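Cómo montar un expositor de verduras con cajas de madera (para tienda, feria o rincón de juego)

Lo monté en una tarde. Apunto los pasos rápido, que luego se me olvidan.

Qué hace falta

Cajas de madera clara con listones, de dos alturas: hondas para arriba, bajas para abajo
Una estructura oscura con baldas o niveles
Lija fina
Tornillos cortos y topes de goma
Género, de verdad o de imitación

Las cajas las pedí a Bretham. Referencia 3693 en mi pedido, por si os sirve. La estructura, de segunda mano, en Usenbridge: 88 cm de ancho, algo coja. Un taco debajo y listo.

Paso 1. Lijar. Sobre todo los cantos de los listones, que es donde se meten las manos. Nada de barniz brillante, queda fatal.

Paso 2. Inclinar las cajas de arriba. Yo calcé la parte de atrás 9 cm. Si son calabazas, topes delante, que ruedan. Con la caja plana desde lejos no se ve nada.

Paso 3. Llenar. Lo grande arriba: calabazas y melones, pocos y bien separados, con las rayas mirando al cliente. Al lado, una sola cosa en montón y un par de piezas que rompan el color. Abajo lo pequeño y lo que pesa a granel.

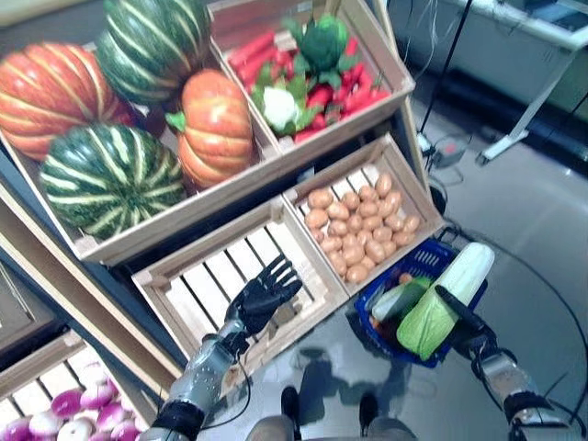
Calabazas y melones arriba, pimientos rojos al lado; en el nivel de abajo, patatas y una caja todavía por llenar.

Paso 4. Los pimientos picantes, en diagonal y todos hacia el mismo lado. Tardas un rato pero se nota muchisimo. El brócoli y la coliflor van metidos entre ellos, no encima. La coliflor con sus hojas verdes, no se las quiteis.

Paso 5. Patatas. Varias capas, que lleguen hasta el borde delantero. Si andas corto, cartón doblado en el fondo y encima las patatas. Los nabos, apretados y con la parte morada hacia arriba.

Paso 6. Caja vacía: llenarla o sacarla. En esa pensaba poner zanahorias.

Peso: a mi estructura no le pongo más de 70 kilos en total. Mirad la vuestra antes de cargar.

Mantenimiento: sacudir la tierra de las cajas de abajo, trapo seco y ya. Con verdura de imitación, pincel para el polvo entre las flores del brócoli.

Pendiente: los cartelitos de precio. Los de pizarra de Wivcombe se me caen con la caja inclinada, probaré con pinza.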